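From: Adhiambo Masanja
To: Clelel supper list
Date: November 9, 2023
Subject: Re: Plates and puddings

Teguh Hidayat wrote:
> Do we need to hire crockery again for the Prerkero supper? It cost us
> 167 pounds in June and half of it came back chipped. Also, has
> anyone heard from Dennis about the urn?

Dear Teguh and all,

Thank you for asking, and sorry for the slow answer, I have had my sister staying and we have done nothing but talk! I would much sooner we brought our own plates this time. Odd ones look so cheerful on a long table, and I do love a bit of blossom on a turquoise rim.
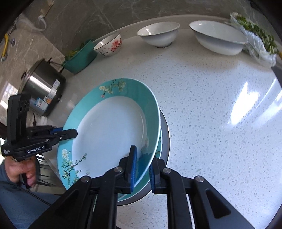
1. Plates. Please bring six if you can spare them, with your name on a bit of tape underneath. Njoroge has offered his car for anyone coming from the Kennedy Road end.

2. Puddings. We have four crumbles promised already (lovely, but four!) so something cold would be very welcome. Kanini is making her lime thing.

3. The urn. Dennis still has it, and he says the tap drips, so bring an old towel.

Doors at Bodau Hall open at 2 for setting up, and I'll have the kettle on well before that.

Love to everyone,
Adhiambo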